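Foro de crianza > Paseo y transporte > Bolsos y mochilas

¿Mochila o bolso para el carrito? Aron o Rewi

lunera_84
Hola a todas. Salgo de cuentas en mayo y sigo sin decidir el bolso de pañales. Dudo entre la mochila Aron y el bolso Rewi, los dos de Ekico. La mochila me parece cómoda, pero en la tienda me costó encontrar los bolsillos. ¿Alguien ha usado las dos cosas?

tresycontando
Yo tuve el Rewi con el mayor y ahora llevo la Aron. Me quedo con la mochila sin dudarlo. Con dos niños necesitas las manos libres, y el Rewi se me resbalaba del hombro cada vez que me agachaba.

marea_baja
Pues yo al revés. La mochila hay que quitársela para sacar una toallita. El Rewi va colgado del manillar y lo abro con una mano. Lo uso desde hace 4 años y la cremallera sigue bien.

tresycontando
Colgado del manillar, el carrito se va para atrás en cuanto sacas al niño. A mí me pasó dos veces.

marea_baja
Eso depende del carrito. El mío pesa bastante y no se ha movido nunca.

lunera_84
El mío es ligero, así que lo tendré en cuenta. ¿Y el cambiador que traen?

pasoapaso
El de la Aron es corto. A los cinco meses mi hija ya no cabía y compré uno aparte. El resto bien – el bolsillo térmico aguanta un biberón grande y el forro se limpia con un paño. Yo pagué 193 por la mochila con los enganches. En el outlet de Fundville las tenían con un 30 % de descuento, pero solo en mostaza.

marea_baja
Por ese precio me parece cara. Con una mochila normal y un par de neceseres haces lo mismo.

pasoapaso
Yo lo intenté y acababa vaciándola entera para encontrar el chupete. Ahora llevo la muda en el bolsillo de abajo y los pañales en el de atrás,
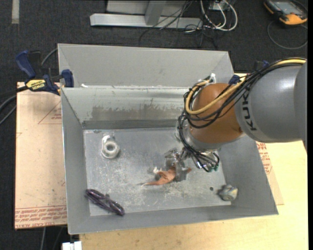

y en el de delante solo las llaves y el móvil. Si puedes, lunera, pruébatela cargada antes de comprarla, que vacía parecen todas cómodas.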